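Filed under: Threads / Errands & Household

Lenni Laitinen
I have now been grocery shopping in April with a written list, which my family tells me makes me a grown-up. A short thread on what I learned, mainly about carts.

1/ The Findmont store has 30 carts outside and 84 inside the vestibule, according to the sign asking us to bring them back. I have pushed most of them. I have opinions on wheels that I can't share at dinner anymore.

2/ My list had two things on it: onions, dish soap. I left with a bag of frozen dumplings the size of a pillow and a candle. The cart is where this goes wrong. You put two items in that much space and they look lonely.

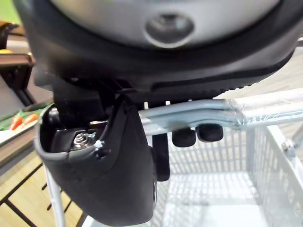

3/ I want to talk about handles. At the old Craddock market the handles were red plastic with an ad for a dentist on them, and you got to know that dentist very well. I miss him a little. A plain light grey bar with clear plastic film wrapped on it, all wrinkled up and shiny, gives you nothing to read in the checkout line. Also I am a picker. Leave me alone with film like that for one slow register and I will have a corner up.

4/ My sister says picking at the film is "why we can't have nice things." It's a shopping cart, Marit.

5/ Wire baskets, though. I'm in favor. You can see your mistakes from every side. What they can't do is hold a single loose lime, or a pack of gum standing on its edge, or my keys, which I put in the child seat every time like a person with no history.

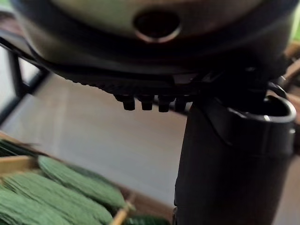
6/ Somebody replied asking if I've tried the Dernano pickup app. I have. I ordered one bunch of cilantro and got parsley, then ordered parsley to test them and got parsley, so I suppose they have a style. My trouble with pickup is that I never meet any of the hardware. I like black parts with a bit of ridging along the edge, the kind you want to run a thumbnail down, and an app has none of those.

7/ Parking lot, 2 p.m., wind. A cart got loose and went straight for my neighbor's Zendirel, that little hatchback he waxes. It stopped maybe a foot short. We both looked at it for a while and then he asked what I was making for dinner.

8/ Dumplings. 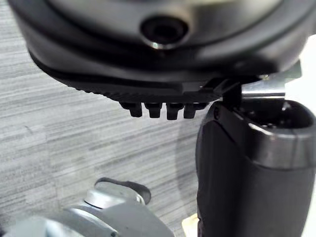 9/ A few of you want to know if I'd ever buy my own cart. I looked. There's one for 60 dollars that folds, and the reviews are all from people whose folding cart folded while they were using it. I'd need better feet on it, too. Four small black pegs in a row, blunt at the ends, would do me fine if they kept the thing parked on my hallway floor, which slopes toward the bathroom.

10/ I went back for the onions this morning. Took a hand basket. Came home with onions and a second candle, but a smaller one.

11/ Forgot the dish soap.

Back to top | Contact | © Lenni Laitinen, all posts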